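Capital planning for hand-held grippers, next budget cycle
Equipment and Procurement board, 9 replies, last 4 shown

moltik_procurement
Members are asked to comment on the draft allocation for the Flaltville site. The proposal is to purchase four hand-held grippers at $3,000 each and to defer the fixed arm until September. Replacement finger pads are quoted at $68 a pair.

belon_ops
We do not support the deferral. Our centre budgeted for hand-held units only and had to return for a supplementary allocation. The fixed arm should be costed now, together with $400 per unit for calibration.

flaltville_stores
With respect, the calibration figure is a matter for the service agreement and should not be charged to capital. I would add that pads are a consumable. We went through nearly 160 pairs last year, and the draft makes no provision for them.

kilicarslan_lab
We favour the proposal as drafted, subject to the pads being moved to operating costs. Mixed fruit is a reasonable basis for specifying finger width, as the range of sizes is considerable. The larger apples should set the minimum opening.

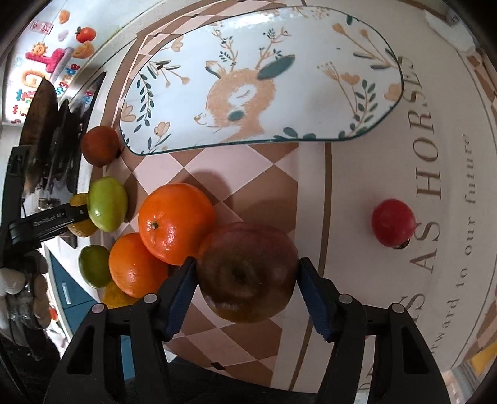 Apple held between the two finger pads, with citrus alongside.

belon_ops
Noted. The opening is adequate for an apple of that size. Our objection to the deferral stands, and we ask that it be recorded with the submission.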